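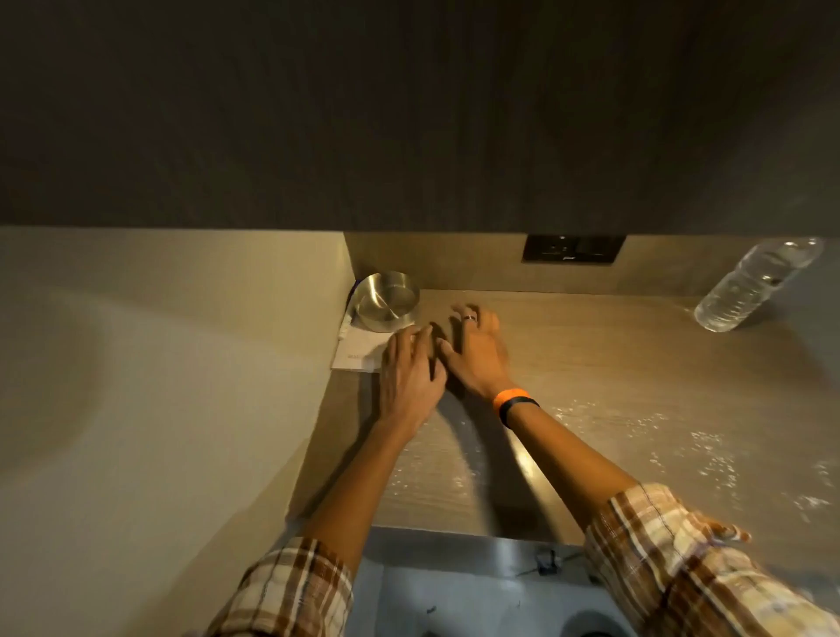 Figure 3. Counter nook under the dark overhead cabinet, with the metal bowl in the back left corner.

Search this journal Enter keywords Go

4.2 Small surfaces under cabinets

Of the 71 work surfaces visited in Talville, 27 were of the type we call a nook: a short counter or desk with a wall at one side, a wall behind, and a cabinet or shelf overhead. People used these nooks for writing, for eating, for charging phones and for putting things down on the way to somewhere else. Few had one fixed use. In the interviews the same surface was called "the desk" in the morning and "the counter" at night, and we use both words below.

The back corners filled up first. A bowl, a book or a pen pushed into a corner is out of the way of the hands, and it tends to stay there until the space is needed. In Figure 3 the bowl sits over the rear part of the white paper or booklet lying flat at the left. Stacking of this kind was common in the nooks and much less common on open tables, where residents spread items sideways before they put one on top of another.

Overhead panels matter as well. A low panel hides the back of the surface from anyone standing, and several residents said they forgot what they had left there. The Kaijage survey form had no line for panel height, so we added one after the first week of visits in July. Wall sockets were noted separately. Where a socket was fixed low on the back wall, residents kept a gap in front of it for plugs, and the gap often ended up being the only clear part of the rear edge.

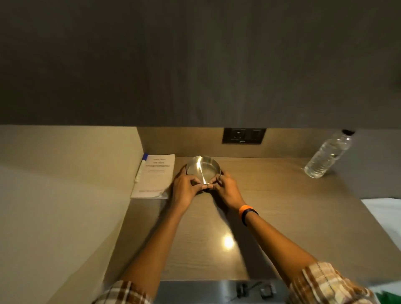 Round bowls gave the most trouble in coding. A bowl can be a dish, a tray for keys or something on its way to the sink, and the Getura scheme asks for one use per object. We coded an empty bowl as "dish, idle" unless the resident told us otherwise. Books were simpler: a closed book lying flat was coded as "reading, idle" and a pen or marker next to it was coded with the book. Bottles were coded as drink containers whether they stood up or lay on their side.

In total the coders entered 2562 object records, short of the nearly 3000 we had planned for. Most of the shortfall came from the nooks, which hold fewer things than a full kitchen counter. We did not weight the results to correct for this. Records from the Braltent building were kept in a separate table, as its counters were fitted later and are deeper than the rest.

Print this article
E-mail this article

Reader comments (3)

Did you measure the depth of the nooks too? Ours is so shallow that a dinner plate hangs over the front.

I would split "dish, idle" in two. A bowl kept for fruit is a different thing from one waiting to be put away.

Is the coding sheet available? The link in the appendix gives me an empty page. Posted 21st July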